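Industry and Home Automation Board > General Discussion > Shop-Floor Chores
Thread: Are machines ready for computer teardown and refit work?

Posted by bench_policy, 2021-04-11

Members are invited to submit views on the following question. Our department operates a refurbishment line for desktop computers returned from offices and schools. Management has asked whether any part of the bench work may be assigned to robot arms within the present budget period. The same vendors now claim that their arms can load a dishwasher and fold towels, so the question is of wider interest to this board.

My own position is that the work should be divided by task. Seating a processor or a memory module from a fixture board is a reasonable candidate. The part begins in a known place and the board is held still. What remains is alignment and force, and both can be measured.

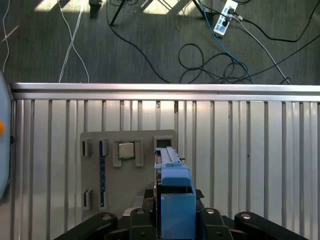
Gripper at the fixture board, with the memory-type strip and the square chip set out in their holders.

I would ask that replies distinguish between work done from a fixture and work done inside a used case. These are separate problems and are too often reported as one.

Posted by Drolach_Line2

The distinction is accepted. Our site evaluated an arm for drive installation in July and the results were mixed. Out of 84 attempts at placing a drive caddy, 18 required a person to step in. The cause in most instances was cabling. A power lead had fallen across the opening, and the arm had no procedure for moving it aside.

A human technician clears a lead with one finger and does not record it as a step. Any written procedure for a machine must include it. In my view the published task times for these systems are therefore of limited use, as they assume an interior that has already been put in order.

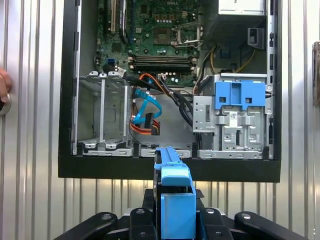 The caddy itself presents little difficulty. It is rigid, it is brightly colored, and it offers flat faces to the fingers. The trouble lies in everything near it that bends. I would recommend that any purchasing decision be based on trials with the wiring left as received.

Posted by housework_skeptic

I must disagree with the general direction of this thread. The first post mentions dishwashers and towels and then sets them to one side. A home has no fixture boards. If an arm must be given a tray with a pocket for each part before it can begin, then the chore has been done by whoever loaded the tray.

I have the same objection to the term "shop-floor chore." Sweeping is a chore. Replacing a processor is skilled assembly, and it should not be offered as evidence that household machines are near.

Posted by bench_policy

The objection is noted. I would reply that trays are ordinary equipment in any shop, and technicians use them as well. Setting out parts in advance is regarded as good practice for people. It should not count against a machine.

I would also observe that the work requires several skills in sequence. The socket bracket must be open before the chip is placed and closed afterward. Memory must be pressed until the end latches engage. A drive must be picked up upright, turned if necessary, and carried over an open board without contact. Each of these has a counterpart in the kitchen. 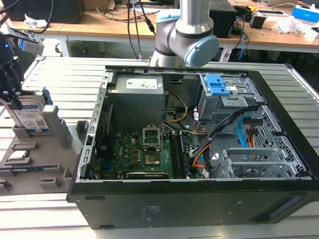

Menico_ops wishes to record a different concern, namely cost. Our facility processed 2072 units last year with a small bench staff. Downtime on a robot cell affects every unit behind it, while the absence of one technician does not. Until a vendor will commit to a repair time in writing, the question of skill is secondary.

Posted by Drolach_Line2

I concur with Menico_ops regarding repair terms. Our trial lost two full shifts to a failed wrist cable, and the replacement was not held in stock.

Posted by Mughal_Refurb

We offer a middle position. Our shop has kept side panels, cable routing and final inspection with staff, and we regard that as settled policy for the present. Panels vary by model and are awkward to grasp, and a dropped panel can damage an open board. The arm is limited to parts with a fixed seat. Under this arrangement one technician can attend to the case while the arm handles the smaller item, provided that the rules on hand clearance are followed. 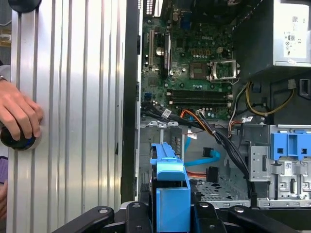
PROPOSED TERMS FOR A SHARED TRIAL

Posted by bench_policy

In view of the replies received, I submit the following terms for comment.

1. Each participating shop shall run 190 placements, divided between processors, memory and drives.
2. Cases shall be used as received. No cables may be tied back beforehand.
3. Every instance in which a person assists shall be recorded, including the moving of a single wire.
4. Repair time shall be reported separately from task time.

Posted by housework_skeptic

Term 3 is the only one that interests me, and I support it. I remain of the view that the results will say nothing about towels.

Posted by Puter_Admin

Our shop will participate. We request that term 2 permit the removal of dust, as several of our units could not safely be opened near other equipment without it.

Posted by bench_policy

The amendment on dust is accepted. Recording sheets will be posted in the files section.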